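Carry-on only for a family of four – does it really save anything?

Forum > Travel With Kids > Packing and Bags

Started by Rosaire Turcotte, Feb 23, 2018

Rosaire Turcotte
Posts: 905

I keep reading that checking bags is for suckers. Every blog says the same thing, usually right above a link to buy a backpack. So before our trip in April I want to hear from people who have done it with small kids and aren't selling me anything.

We have two kids, 3 and 6. The airline wants to charge per checked bag each way. My sister-in-law swears by the Fitum cubes, which are supposed to squeeze everything down to half size. I bought a set. They squeeze the air out of a sweater fine. They do nothing for shoes, diapers, a wipes pack or a rain jacket, and that's what fills our bags. The weight stays the same too, and our airline weighs carry-ons now.

What am I missing?

mapleleg44
Posts: 2,336

You're not missing anything. Compression cubes are a weight trap. You fit more in, so you put more in, and then you're at the gate taking out jeans in front of everybody. Did that once.

Wear the heavy stuff on the plane and skip the cubes.

Audrey-Anne Bouchard
Posts: 937

I'm going to disagree with both of you a little. We've done carry-on only with three kids and it worked, but we did laundry every third night. If you're not willing to do laundry on vacation then no, it doesn't work, and the blogs ought to put that in the first line.

The cubes do help in one way. Each kid gets a color and you don't dig. I don't zip the compression part at all.

Rosaire Turcotte
Posts: 905

OK, laundry. Where? We're in a rental with no washer for the first part, and the listing for the second place says "washer access" – I've learned not to trust the word access.

And do you count the price of the laundromat plus the evening you lose sitting in it? I'd put that next to the bag fee and see who wins.

Audrey-Anne Bouchard
Posts: 937

Sink, mostly. Kids' clothes are small. I wash at bath time and hang them over the shower rod. Thick cotton won't be dry by morning, so I leave it home.

No, I don't count my time. Maybe I should!

tinroof_dad
Posts: 118

Sink washing for four people every third night is not a vacation, sorry. We check one big bag and the kids carry their own small backpacks. The backpack is where I'd spend your energy. Ours have one change of clothes, a snack, crayons, and one stuffed animal. ONE. It has to fit with the zipper closed or it stays home.

mapleleg44
Posts: 2,336

Which backpacks? I looked at the Pivus ones and they wanted real money for what is basically a school bag with a chest clip.

tinroof_dad
Posts: 118

School bags. The ones they already had.

Rosaire Turcotte
Posts: 905

The one stuffed animal rule is a fight in our house. My 6 year old's bag is half plush. I told her she could bring the pink rabbit and that's it, mostly on account of it being soft enough to shove in a side pocket, and it has a string loop on top of the head so I can clip it to something. Negotiations continue over a large turtle.

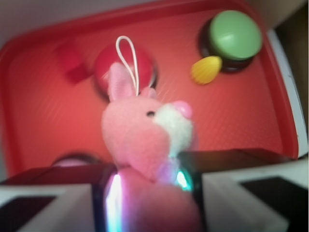 mapleleg44
Let the turtle go in the checked bag if you end up checking one. It weighs nothing, it's just bulky, and it works as padding around anything breakable. What I wouldn't do is clip stuff to the outside of a backpack. Some gate agents call that an extra item. I've seen it argued both ways and never seen it written down in the rules.

Audrey-Anne Bouchard
Posts: 937

Never once had an agent care about a toy. Bulky neck pillows, yes.

tinroof_dad
Posts: 118

I had one care about a water bottle on a carabiner. Depends who you get.

Rosaire Turcotte
Posts: 905

Depends who you get seems to be the answer to everything in this thread.

Next question, then I'll leave you alone. The luggage scale. There's a handheld one from Merkelier with good reviews, but half the reviews read like the same person wrote them. I tried mine from the hardware store (a Pelletier, the hook kind) against the bathroom scale and they were 2 pounds apart on the same suitcase. Which one do I believe?

mapleleg44
Posts: 2,336

Neither. Hang something you know the weight of. A sealed ten pound bag of flour works. Whatever the scale says it weighs, that's your error.

Audrey-Anne Bouchard
Posts: 937

Or pack three pounds under and don't buy a scale. The airline's scale is the only one that matters and you can't argue with it anyway.

Rosaire Turcotte
Posts: 905

Flour test done. The bathroom scale is the liar. The hook one was within a few ounces, so no Merkelier for me.

Packed a trial run for all of us tonight, carry-on only, no compression. Two of the four bags came out over the limit, and that's before toiletries. I could get under by leaving the rain jackets, but the forecast for where we're going says rain in April, like it does every April.

So I'm leaning toward tinroof_dad's way. One checked bag, small packs for the kids, cubes left unzipped so I can find socks. The bag fee each way hurts, though less than buying four new backpacks would.

Audrey-Anne Bouchard
Posts: 937

Fair enough. I still say try it once without. Walking straight past the carousel with tired kids is worth something.

tinroof_dad
Posts: 118

With three kids' clothes drying over a shower rod. No thanks.

Put a change of clothes for the adults in the kids' packs too, in case the big bag goes missing. We learned that one in Denver.

mapleleg44
Posts: 2,336

Seconding the spare clothes. Check the bag's size as well as the weight, some of the older hard shells are over with the wheels included.

Rosaire Turcotte
Posts: 905

Measured. Wheels included, it's fine by half an inch. Going to go return the cubes if I can find the receipt.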